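Soap, a pine table and one desk

2021-03-20

I finally sorted out the back room. It has been on my list since November, when we moved the filing out and everything else drifted in to take its place. I had put aside a weekend for it and in the end it took most of a week of evenings, an hour or two at a time after dinner.

The first job was the table. It is pine, with plenty of knots, and the seams between the boards collect everything. Crumbs, pencil shavings, the grey fluff that comes off old jumpers. I ran a blunt bamboo skewer along each seam and vacuumed up what came out, then washed the top with warm water and a small squirt of hand soap. I have tried proper timber cleaners on it before. The last one was a tin of Pokwood that Brijesh Thakur gave me when he moved to a flat with no wooden furniture, and it left the surface tacky for days. Hand soap does the job. Use very little, wring the cloth out hard, go with the grain and dry it straight away with an old tea towel.

There was one ring mark I couldn't shift. I went over it 6 or 7 times and then left it alone. I may sand that patch when the weather is drier, but it would mean doing the whole top so the colour matches, and I am not in the mood for that.

I buy the soap in the refill size and keep a pump bottle going. Pump bottles are easier with one hand when the other has a cloth in it. Ritu Vashisht swears by the foaming kind, but I find it's gone before it reaches the cloth.

The desk was slower. It is a white one with rounded edges, and white shows everything. I took the lot off it, including the monitor, and wiped it down twice. Coffee came off easily. Biro did not, and I ended up rubbing at one line with a damp cloth and bicarb until it was faint enough to ignore.

I had been thinking about replacing the desk. Trurnico has one in a similar size for $313, plus $25 for delivery, and I went as far as measuring the wall for it. Once mine was clean I couldn't see what the money would get me. The drawers on the new one looked useful, but I know what I'm like with drawers.

Cables were the part I had been putting off. I unplugged everything at the back, threw out two leads that fitted nothing we own, and put the rest back along the rear edge of the desk. There are still loops behind the monitor. I bought a packet of Velcro ties and have used exactly one of them. The hole in the desktop is meant for this sort of thing, but it is at the opposite end from where the leads need to go, so it stays as it is.

The blinds I did last, which was the wrong order. Dust came down on the sill and I had to wipe that again. If you are doing a room like this, start at the window and work down. A sock over the hand, slightly damp, is the best tool I have found for the slats – Poonam Kashyap put me on to that years ago and I still haven't come across anything better.

Still to do: the rug, which needs to go outside for a proper beating, and a box of manuals I have promised to go through before I'm allowed to put it in the shed. I would also like a second lamp for the table end.

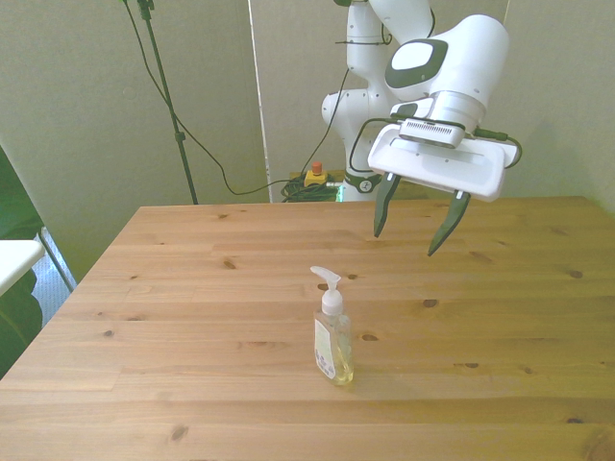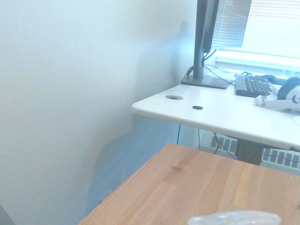

The hand soap on the pine table, and the desk corner by the window.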